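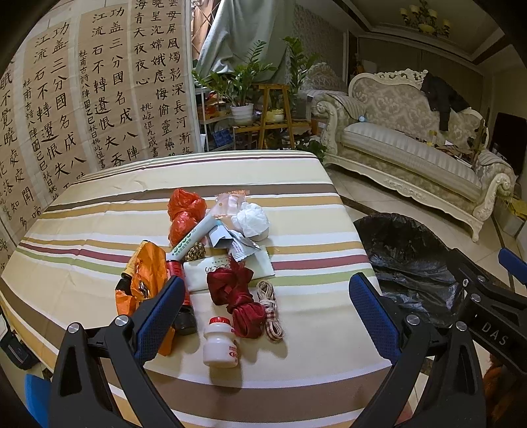
Fig. 8. Striped tablecloth in use, with small household items.

Section 9: Washing and Drying Your Ziravwood Tablecloth

Read this section before the first wash. The cloth may shrink slightly the first time, and the darker stripes can release a little dye.

1. Clear the table and shake the cloth outdoors. Crumbs left in the weave can scratch the drum of some machines.

2. Check for stains on both sides. Dab grease with a drop of dish soap and leave it for ten minutes. Do not rub.

3. Fold the cloth loosely with the hem facing in. Wash it alone, or with colors close to its darkest stripe.

4. Select a cool, gentle cycle with a low spin. Use half the usual amount of detergent.

CAUTION: Do not use bleach or stain removers containing bleach. Color loss from bleach is not covered by the warranty.

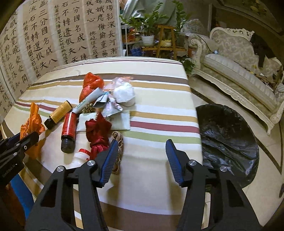

5. Take the cloth out as soon as the cycle ends. Pull the corners square while it is damp, working along the stripes first and then across them.

6. Hang it over two parallel lines in the shade. If you have only one line, turn the cloth halfway through drying to avoid a crease down the middle.

7. Iron on the reverse side at medium heat. Keep the iron moving over the hem.

Note: Cloths made before May have a narrower hem and should be ironed on low.

For storage, roll the cloth on a cardboard tube. If you must fold it, refold along different lines every few months.

Replacement hem tape is sold under part number 318. See Section 10 for table sizes and overhang.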